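Setting up the sim kitchen for the plate-to-plate task (club how-to)

Posted by Prasetyo Kusuma, August 5, 2019

Quick writeup for new people. If you came to the May session you've seen half of this. Read it anyway, the config names changed.

What you need

- The club laptop or your own with a real graphics card. Integrated graphics will open it, you won't enjoy it.
- The Kivuson scene pack, unzipped. It's 1,350 MB so get it at school, not on your phone plan.
- The Utden controller scripts from the shared drive. Newest folder, ignore the one called "final".
- Your team config file. Copy mine and change the name at the top.

Step 1. Load the kitchen

Open the sim, File, Load Scene, pick kitchen_bar. Takes a while the first time. Don't click around while it loads, it will look frozen and then do all your clicks at once.

When it's up, press play, then pause right away. Objects need a moment to settle. If you skip this the sausages sometimes spawn a hair above the plate and your first grasp height is wrong all day.

Step 2. Fix the seed

Set seed to 867 in the config. Everybody uses the same one until we start scoring. Otherwise we're comparing different layouts and arguing about it - we did that already, wasted a whole meeting.

Step 3. Check the view

Switch to the side camera (key 3). Before you run anything compare yours with this one. Arm on the left, gripper by the red front of the counter, both plates up on the dark top. Small pieces on the near plate, long sausage plus the round thing on the far one. If the food is missing you loaded the old pack.

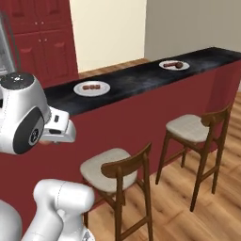 Step 4. Raise before you reach

Most common crash so far. The gripper starts down near the front edge of the counter. Tell it to go straight to the plate and the planner may try to drag it through the lip. So: up first, then over, then down. Three seperate waypoints. Put the first one well clear of the countertop.

Also keep the stools in the collision list. Someone on Plornitz deleted them to make planning faster and yes, it was faster, and the arm went right through a backrest. That run won't count.

Step 5. Slow down the close

Finger speed at 80 in the config, not the default. The small pieces have round sides and they roll when you bump them. Come down from directly over the piece, fingers across the short way, close, wait a beat, lift.

If you keep pushing the neighbor piece, start with an end one. Middle one is hard mode.

Step 6. Place it

Far plate for the drop. Aim for an open spot on the plate and let go low. If you let go high it bounces and you get to watch it leave the counter.

Reset between tries with R. Don't use undo, undo moves the arm back but not the food. Known bug, reported it.

Step 7. Log your runs

Do 13 runs per config change. Less than that and you're guessing. Write down: config name, grasped or not, placed or not, what went wrong in a few words. "Bad" is not a few words.

Save the log in your team folder, Arnaud or Plornitz. Not the desktop please.

If it breaks

- Sim closes on load: path has a space in it. Rename the folder.
- Arm shakes at the top of the lift: waypoint is too close to full stretch, bring it in.
- Piece slides out of teh fingers: check friction got copied over with your config. It's on the second line.
- Everything is dark: key L, lights got toggled.
- Planner says no path: look at your first waypoint again. Step 4.

Still stuck, bring the log and the config to me, both of them. I can't do much with a screenshot of an error box. Next page is the scoring script, writing it up when I get the timer working.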